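Naltley Computer Reuse Project: progress report, September

Intake for the period stood at 481 desktop towers, against a grant target of 1000 for the year. Most came from the Juditz office clearance and are of one chassis type, which has simplified the work instructions. Data-bearing drives are removed and logged before any other part is touched.

Teardown now follows a fixed order. The tower is laid on its side, the side panel comes off, and the drives, memory, processor and power supply are taken in that sequence. Boards are graded by Fares Hamdan and either retained for rebuilds or passed to Skostau for metals recovery.
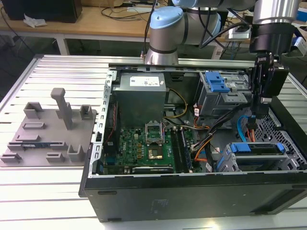

Fig. 1. Tower on the slatted bench, side panel off, socket bracket raised. Blue handles mark the drive sleds.

Cable bundles remain the slowest item. They cross the case close to the drive bays and have to be freed at several connectors before the sleds will slide out cleanly. A revised instruction sheet is in draft.

Rebuilt units passed to schools: 63. Units failed on final test: 13, all with power supply faults. Replacement supplies are on order from Bellini. No change to the budget is requested.

Murray Mudgway
Project lead

Comments (2)

Reader, stores: Can the sheet list connector types? We sort them by hand at present.

F. Hamdan: Yes, added to the draft.

Contact | © Naltley Computer Reuse Project | Back to top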